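Wondov 400 workbench top, long-term review

The Wondov 400 ships as two panels with a tongue joint and eight cam bolts. Assembly took 27 minutes with the supplied hex key. 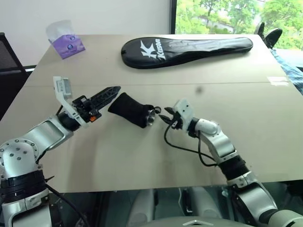 Rated load is 142 kg per panel. Deflection at mid-span was negligible with a bench vice fitted. The finish marks easily — methylated spirits lifts most of it, but grey scuffs stay. The older Biwott top had a harder surface and a worse joint.

Levelling feet are sold separately by Poltis, in one colour.
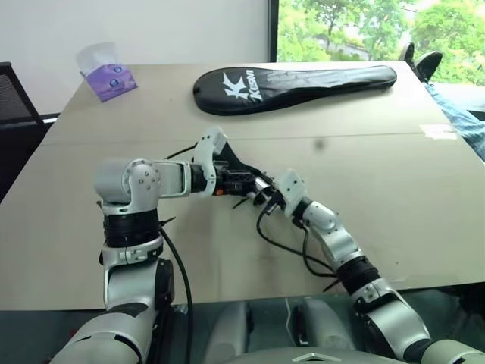

Somthorpe disagrees about the cam bolts, reporting that two worked loose by November and needed thread locker.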